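Marnix Slip-On Fingers for Small Grippers

Printed fingers in blue, sold in pairs, with the two mounting plates and the screws you need to put them on. I make these in the shared workshop at Cloltargate, mostly in the evenings, and they started out as a fix for my own arms. The fingers that came with the kit were fine on blocks and useless on anything round or flimsy. I wanted something with a narrow tip that could get in beside a thing without shoving it across the table first, and after 9 versions (some of them really ugly!) I got a shape I was happy to put on both arms and leave there.

They fit the Bredero wrist straight out of the bag. If you have the older Montes wrist you'll want the adapter plate, so pick that option when you order. It takes me 17 minutes to swap a pair, and most of that is hunting for the short hex key.

My test setup is as plain as I could make it. White table, white wall, some bits of red and blue tape to mark spots, and whatever I can grab from the recycling or the coffee corner. Paper cups are great for this - they're light, they crush if you squeeze too hard, and you find out right away when your grip setting is wrong.
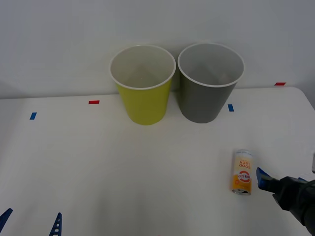
Cans are the harder job. A small slim can lying on its side wants to roll, and if you come in too fast you'll chase it all over the place. What works for me is to bring one finger down close beside it, stop, and only then close up slowly. I keep the second arm parked low and out of the way until I need it, and then the two of them can share the work if the can has ended up somewhere awkward.

A few things to know before you buy. The fingers are stiff near the base and give a little at the tip, so they're made for cups, cans, pens, small boxes and that sort of thing. Please don't lift your toolbox with them. They also don't love heat, so keep them off the windowsill in July. If a tip gets chewed up you can order single fingers, and you don't have to replace the plate.

I print in small batches, and orders usually leave the workshop in 4 days. Blue is the only color for now (I bought a lot of blue). If you're not sure which wrist you have, send me a photo of the screw holes and I'll tell you which plate to get.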